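Tic-tac-toe set, second revision

The first set had a board that was too small for its pieces. An O filled its square to the lines, and any nudge put it in two squares at once. Réka Szűcs pointed this out within one game and then won the next four. The redrawn board is square and white, with a heavy black grid, and I sized the squares so that a piece can land a little off center and still be read correctly.

The X pieces are blue and the O rings are orange. I tried both in blue first. Shape alone is enough to play by, but two colors make it much quicker to check a position from a standing height. The set allows 5 of each, one more than O can ever need if X moves first. I keep the extra ring in play anyway, as they roll.
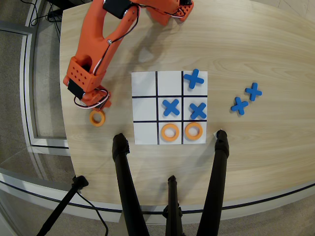
Storage has been the weak point. The Fultetti tin I had been using has a tight lid and a deep well, so getting the last ring out means tipping the whole thing over. Spares now stay on the table beside the board, X to the right and O to the left. Pale wood gives good contrast with both colors. It gives rather less with a white board, but the black lines take care of that.

Edges of the crosses were sanded with 200 grit, two passes. The rings needed none. I considered a felt backing from Astow and decided against it, as the pieces would sit higher and be easier to knock.

One position from April is worth recording. X holds the center, the top right and the middle right. O holds the bottom middle and the bottom right. If O is to move, there are three squares to worry about and one turn to do it in: middle left and bottom left both finish a line for X, and bottom left also finishes the row for O. So O plays bottom left and the game is over.

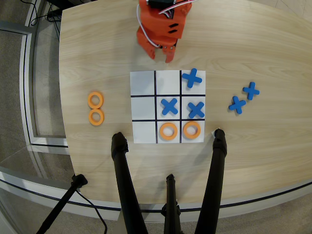
Three X, two O, bottom left still open.

I had the threats down as two when I first wrote this up. Top left gives X nothing, since the other end of that diagonal is taken by O. I have left the third square in my notes with a line through it.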